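Reading the new paper from the Tănase lab this morning, on how honeybees keep track of time inside a dark hive. Short thread. 1/5

They recorded from single neurons in 11 bees while a feeder opened and closed on a fixed cycle. No light cues and no change in temperature. 2/5 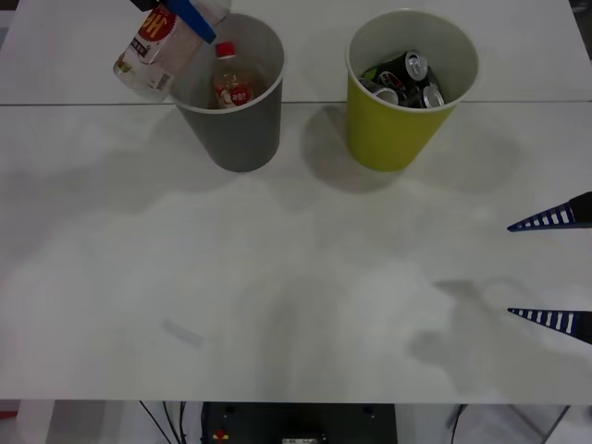

A small group of cells started firing just before the feeder opened. Shift the cycle by 540 seconds and the cells took most of an afternoon to catch up. 3/5
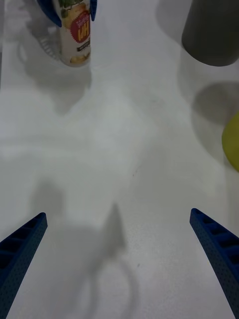 Sânziana Husar · neuroscience notes from Zirnthorpe

My main question is sample size. Getting a stable signal from a bee for that long is hard work, and I'd still like to see another lab try it. 4/5
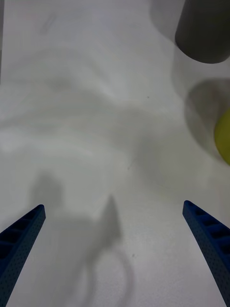
The recording probes are the part I keep going back to. Each one is spaced along a thin shank, with contact sites in a single row – picture the little slots running along the inner edges of those blue fingers, shrunk down 1000 times. It's a simple layout, and it let them tell neighbouring cells apart. Code is up under the name Plillska. I'll try it on our own data in June. 5/5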